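Vinach gripper kit, set of two
Reviewed by Akosua Baidoo

Three stars, one of them for the cables.

I bought the Vinach pair for the two-arm laundry folder we've been building at the Stimbridge workshop. The instructions run to 40 pages and cover everything except which way up the bracket goes. Kwadwo Dramani got it on the third try and has been unbearable ever since.

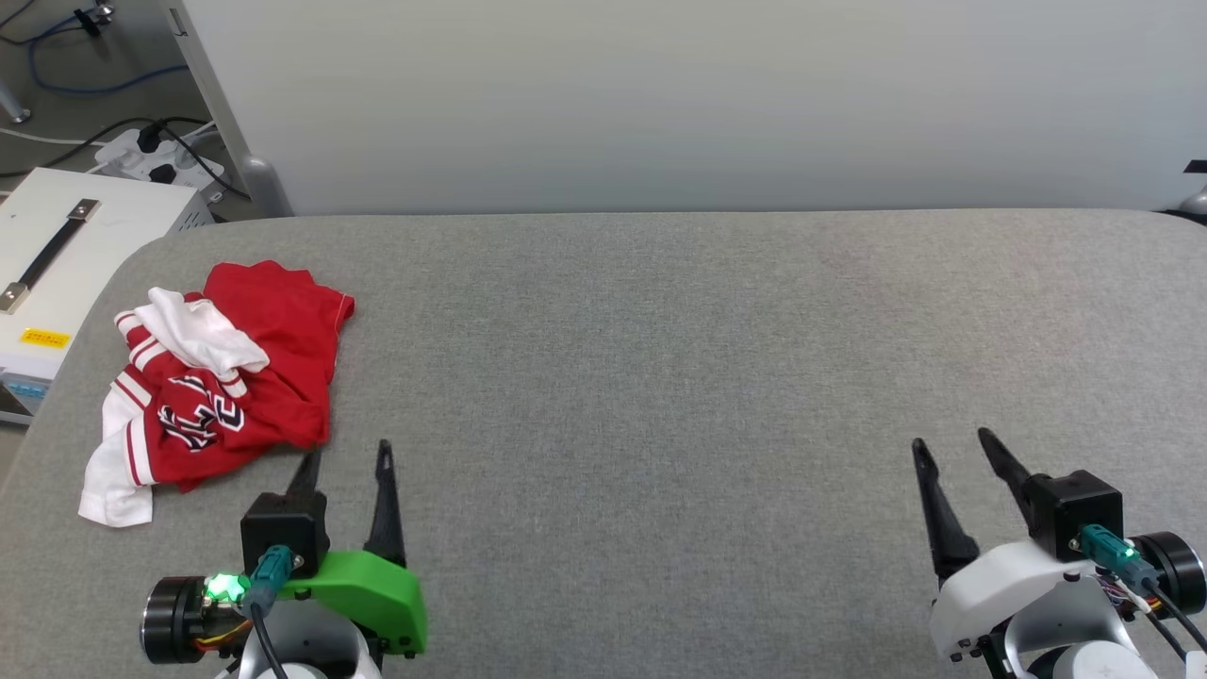 Long tapered fingers are great on a single layer of cloth. Give them a knotted shirt and they pinch with total confidence at the wrong bit. Rigid parts they handle fine, if your laundry is rigid.

Software is free and looks it. Would buy again, but only on sale.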